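Work and Automation, Unit 4: Who Does What Once the Arm Arrives
Handout, 18/11/2022

Reading for this unit: the Lonura case, sections on the Ketivby plant only. The Hinitz plant comes back in Unit 9, so please don't start arguing about it yet.

Before July, bench assembly at Ketivby was one job. A person picked up the parts, put them together, looked at the result and grumbled. Afterward the putting together belonged to an arm and the rest was split among three job titles, the grandest of which, "cell partner," mostly involves refilling trays. Grumbling was not reassigned and continues at full output.
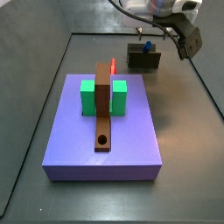
Management counted 3788 assemblies in the first month and put the number on a poster. The shift log for the same month lists 912 stops cleared by hand. The poster has no room for those. Keep both figures in mind when you read the word "unattended" in the Ginting report, where it appears on nearly every page.

Terms to know: task, job, residual work, tending, deskilling (and its cheerful cousin, upskilling, which at Ketivby was a morning of slides).

For discussion: Clearing a stop takes judgment about how parts fit. Where will a new hire learn that, if the arm does all the fitting? The older assemblers have views. Read their interviews before you read the consultant's summary of them.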